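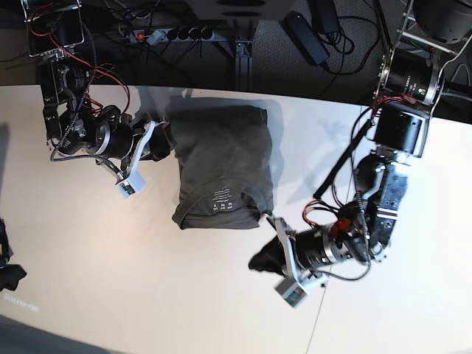 Slide 1. Two arms, one T-shirt, folded flat on the table.

Speaker notes, Thursday session. Wendell presenting, Elisa on questions.

OPENING (leave the title up, don't rush)

Hi everybody, I'm Wendell Szabo, and with me is Elisa Zanetti, who wrote most of the code I'm going to take credit for. (Pause. Elisa waves.) We want to talk about folding clothes, and about one small change to how we teach it that made a much bigger difference than we had any right to expect.

The project is called Plevik. It started as a bet about sleeves. If you've worked with cloth you know why sleeves: a rigid part has six numbers that tell you where it is, and a sleeve has as many as you care to write down. Pick up a T-shirt by the hem twice and you get two different shapes hanging from your fingers. I love this problem. I've been on it for years and I still get excited when a collar lands flat.

THE SETUP

Two arms, facing each other across a white table, one garment between them. The learned policy takes in camera images and joint positions and puts out the next short stretch of motion for both arms together. No model of the garment, no list of keypoints. Everything it knows about cloth comes from demonstrations.

We have 1116 demonstrations. Elisa went through every one of them, and after throwing out the ones with dropped frames or a bad calibration we were left with 972. Say thank you to Elisa here. It was a long March.

THE USUAL WAY, AND WHERE IT STALLS

The standard recipe is to record a person doing the whole fold well, start to finish, then train on that. It works nicely up to a point. Then the policy makes a small mistake, say it pinches one layer where it wanted two, and now it's looking at cloth in a shape that no good demonstration ever contained. It hesitates. It closes on air. You've all watched a robot do this and felt your shoulders go up.

(If the room is friendly, ask for hands: who has collected recovery data? Wait for it.)

So people collect recoveries. You let the policy fail, a person takes over, you save the rescue. We did that too, on the first version. The trouble we had was that our rescues were all over the place. My way of fixing a bunched collar and Elisa's way have nothing in common, and the policy learned an average of the two that fixed nothing.

WHAT WE CHANGED: REGRASP FIRST

Now the good part. Slow down.

We made one rule for the people teleoperating. Whenever a grasp looks doubtful, open, back off a little, look, and take the same spot again. Only then go on with the fold. We call it regrasp first. The demonstration is allowed to be messy before that point, and we keep the mess.
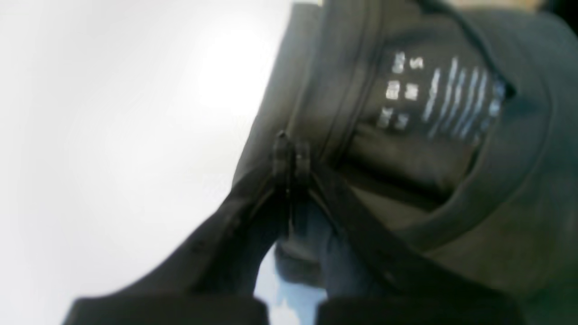 Zippered things are where this earned its keep. A T-shirt forgives you. A zipper is stiff along one line and floppy on both sides of it, so if you pull from the wrong place the front twists and the whole garment comes along for the ride. With the old data the policy would grab near a zipper and commit, every time. With the new data it will let go and try again, and the second pinch is usually the one you'd have picked yourself. I yelled the first time I saw it. Elisa can confirm.

Why does such a plain rule help? Our best guess has two parts. First, the rescues now look alike, so the policy has one habit to learn instead of several. Second, backing off gives the wrist camera a decent view of the fabric again, and when you're right up against dark cloth you really don't have much of one. We haven't separated these two effects yet and I'd be glad to hear ideas.

THE NUMBERS

We ran 400 evaluation folds with garments mixed in type and starting shape. Regrasp first finished 79 percent of them with a fold that our judges accepted. The judges were people from the Sturnano office, down the hall, who didn't know which policy had done which fold.

Don't read the table aloud. Point at the zipper row and let people look.

Things to be straight about:

- It's slower. Every regrasp costs time, and sometimes the policy regrasps when the first pinch was fine.
- Thin, slippery fabric is still bad.
- One lab, one table. The Negri group has offered to try it on their setup, and we can't wait.

THE WRIST VIEW

We tried training without the wrist cameras to save bandwidth. The overhead view alone is enough to start a fold. It isn't enough to judge a pinch, and judging the pinch is the entire method. If you take one practical tip home, keep the wrist cameras, even when the pictures look soft and murky to you. The policy gets more out of them than I do.

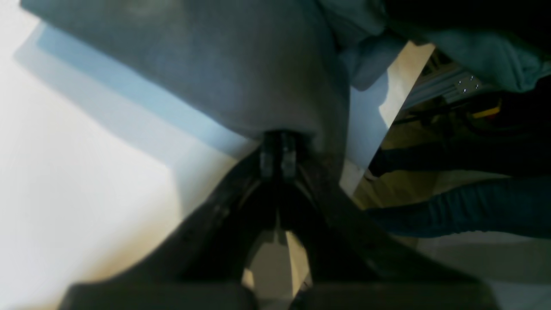 WHAT'S NEXT

Longer garments, then two items on the table at once. Elisa has a version where the policy reports how sure it is about a grasp before it lifts, and the early runs look great (let her tell it if there's time, she does it better). We're also moving our logging over to Tresorik so other groups can load the demonstrations without asking us for a script.

QUESTIONS

Likely first one: did you try automatic grasp scoring? Yes, badly, ask Elisa.
Likely second one: can we have the data? Yes. The rejected demonstrations too, if you want them, with notes on why each one was dropped.

If the projector gives up, skip to the zipper row and talk from there.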